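Keeping a toy kitchen in some sort of order on a play table?

41 comments · 12 shares

Posted by Tipoki

We've got a white play table with a toy kitchen on it and I do love it, but by teatime every bit of pretend food has drifted into one great muddle. I've tried a big lidded tub (everything sinks to the bottom, and then the whole lot gets tipped out to find one strawberry!) and I've tried leaving it all out. Does anyone have a way that small children will go along with?

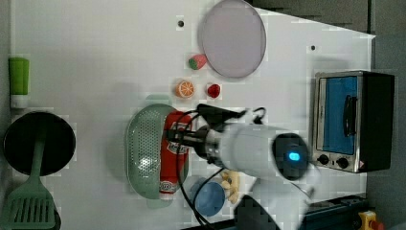 Toy fruit, the lavender plate and the ketchup in its green colander

Posted by Mendale

Just get a bigger tub.

Posted by Semach

Oh, I do sympathise, we went through this all last August. What helped us was giving the little things a home that's part of the game, so the fruit "lives" by the big plate and the sauce bottle always goes to bed in whatever has a rim round it. Two homes to begin with is plenty, you can add more once those have stuck. Small buckets are lovely for the odds and ends, and children will carry a bucket about quite happily when they won't so much as look at a box.
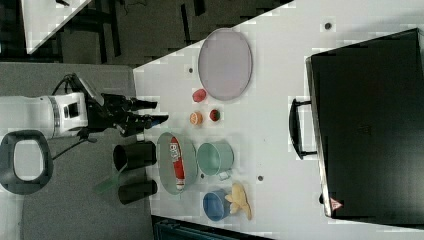
Last updated: 21 March 2026

I'd keep the buckets near each other, and let any soft toys sit alongside as customers, as ours get very cross if the teddies are sent away. Cups are the one thing I never cracked, they roll about on their sides whatever I do, so do say if you find an answer to that one.

295 people found this helpful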